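Terry Towel Notes: Tan Hand Towel, Green Table
Page 2 of the linen gallery
Posted 16/05/2015 by Loukia Politis

These pages collect the towels that go through our folding and laundering notes. Each entry covers weave, hem, wear and shelf folding. The towel on this page came to us in April as part of a mixed lot from Zervas, a linen supplier in Dradthorpe, with no paperwork beyond a packing slip. Listed weight on the slip is 700 grams per square meter, which is at the heavy end for a hand towel. 

1. Hem and band
The border is a plain stitched hem. A flatter woven band with a fine ribbed texture runs along one part of the towel, and the pile stops at its edges. Bands of this type shrink at a different rate from the looped ground — check for puckering after the first few washes. A few threads have come free at the hem. Trim them flush with small scissors and do not pull. The printing on the white tag can't be read, so wash by the slip.
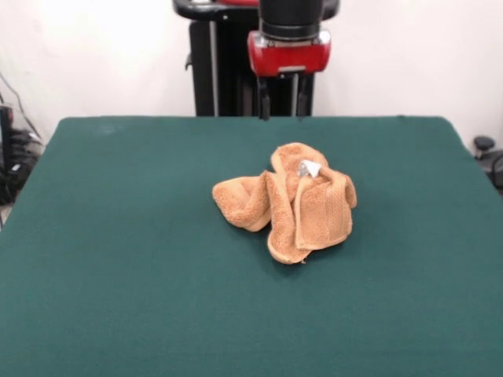
2. Pile and handling
Loop pile should be lifted with even pressure. A hard pinch on one or two loops will draw them out and leave a bare line in the ground weave. Dense pile also hides small snags, so run a flat palm over both faces under a side light and mark anything that catches.

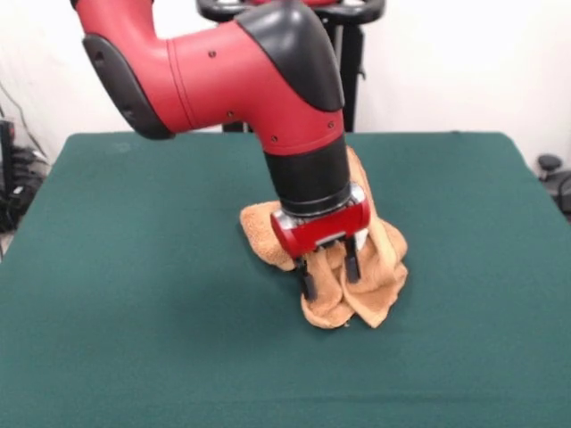

Laundering for this lot follows the Selo schedule: warm wash, no softener, low tumble. Softener coats the loops and reduces absorbency, and the effect builds with every cycle. Light tan shades such as this one also show softener residue as dull patches, mostly where the cloth stays bunched. With the fingers pressed down into the folds, the pile gathers in the small gap between them, and bunching of that kind should be shaken out before the towel goes in the dryer. Shake from the short hem, two or three snaps, then load loosely. Drying time at our setting is 20 minutes longer than for the thin Jerus towels, so run the two types separately.

3. Lift and drape
A heavy towel picked up from a gathered point hangs in several lobes, and the corners are not always easy to find. Work down one hem until a corner turns up, then follow the adjoining side to the next.
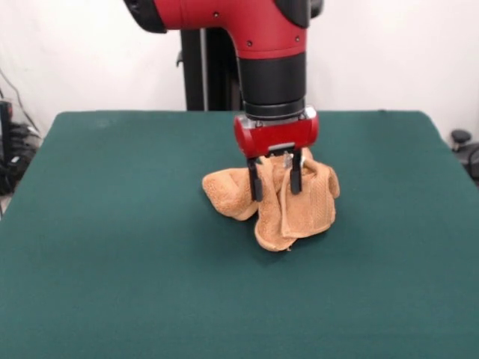
Once two corners are in hand, lay the towel flat with the band at the far end. Fold in thirds lengthwise, then in half, and in half again. The band should finish on the outside, facing the front of the shelf. Stack no more than 5 high; above that the lower towels compress and the pile takes a set along the fold lines.

Next page: bath mats, Selo and Jerus
Back to linen gallery index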